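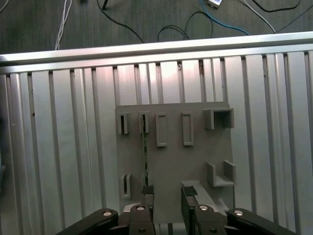
How to trace a parish of origin from a naturalization file

Most people who get stuck on an immigrant ancestor are stuck on one fact: the name of the village or parish they came from. The census says "Sweden" or "Italy" and leaves it there. Naturalization papers often say more, and they are not used as much as they should be.

This guide covers finding the papers, reading them, and turning a badly spelled place name into a real one you can search. It assumes your ancestor settled in the United States and that you already know the county they lived in.

Before you start

Write down what you have. You need the full name with every spelling you have seen, a birth year, the county and state, and the names of the spouse and children. If a census entry has a citizenship column, copy what it says. "Na" means naturalized, "Pa" means first papers had been filed, and "Al" means alien. The 1920 census also asks for the year of naturalization. Treat that year as a starting point, as people often gave it from memory.

Step 1: Work out which court

Before late 1906 a person could apply in almost any court of record: county, district, circuit, city or federal. It did not have to be the same court for both stages. Many men filed first papers in the port or city where they landed and finished the process years later, wherever they ended up farming or working.

Start with the county court. Then check the neighboring counties, especially if your family lived near a county line. A courthouse across the line may have been a shorter trip. If you still have nothing, move on to the federal district court for that part of the state.

Step 2: Search the index, then the book

Online indexes are a good first pass, but they are made from handwriting that somebody else had to read. If the name does not come up, try these searches before giving up:

Leave the first name blank and search on the surname alone.
Swap the first and last names.
Drop the first letter of the surname.
Try the translated version of the first name, such as John for Johan or Giovanni.

If none of these work, look for the court's own index volume. Many have been filmed and can be browsed page by page. They are usually sorted by first letter only, so all the S names are together in the order the clerk wrote them down. One of the volumes I use has 300 pages and took most of a Tuesday to get through. I found the man I wanted under G, with a surname I would never have typed into a search box.

Step 3: Get both sets of papers

A full file usually has two main parts. The declaration of intention, or first papers, came first. The petition came later, normally after at least five years in the country. Ask for both. The two were often filled in by different clerks, and one may name a town where the other has only a country.

Older declarations can be disappointing. Many of them give the name, the country and the ruler being given up, and no more. From late 1906 the forms were standard across the country and ask for the birthplace, the date of birth, the ship and the port of arrival.

When you write to a courthouse or archive, keep the letter short. Give the name, the years to search, and the volume and page if you have them. Ask what the copy fee is before you send money.

Step 4: Read the place name as it was heard

The clerk wrote down what he heard. The applicant may not have been able to read the result, so a mistake stayed put. Say the name out loud, slowly, and then think about how a speaker of the other language would have said it.

In my own file the birthplace is given as "Poveck" on the declaration and "Gilta" on the petition. I spent a long time looking for either one on a map and did not find them. When two papers disagree like this, keep both spellings in your notes exactly as written. One may be a farm or hamlet and the other the larger parish around it.

Do the same with surnames. A family that was Strömberg in the old country may be Stromberg, Stromburg or Strumberg here, and all three can turn up in one file.

Step 5: Look at the witnesses

Petitions needed two witnesses who had known the applicant for several years. Copy their names and look them up in the census. They were sometimes relatives, neighbors or people from the same home village, and their own papers may have the place name spelled properly.

This is what got me moving again. One of the witnesses on my petition was Brunello Negri, who meant nothing to me. He lived on the same road, though, and he had signed for other men too - so I pulled those files as well and compared the birthplaces.

Step 6: Test the place in a gazetteer

Make a short list of likely places and check each in a gazetteer from the right period. Modern maps leave out small settlements and show modern borders. Note the parish or district each place belonged to, and find out whether its church or civil records survive for the birth year.

Then look for the baptism or birth entry. A match on the name alone is not enough if the surname is common. Try to match the parents' names or the exact date as well. I work through up to 400 entries at a sitting and then stop, since after that I start to skip lines.

Keeping track

Log every search, including the ones that found nothing. Put down the court, the volume, the years covered and the spellings you tried. I file mine by place, with a folder called Grellangate for the road where the family lived and one for each possible birthplace.

If you run out of court records

Look for the same information elsewhere. Draft registrations, church membership books, marriage records, obituaries in foreign-language newspapers and lodge records may all give a home parish. Women and children often have no file of their own in the earlier years, as they usually became citizens through the husband or father. For them, go to his file first and then to the church books.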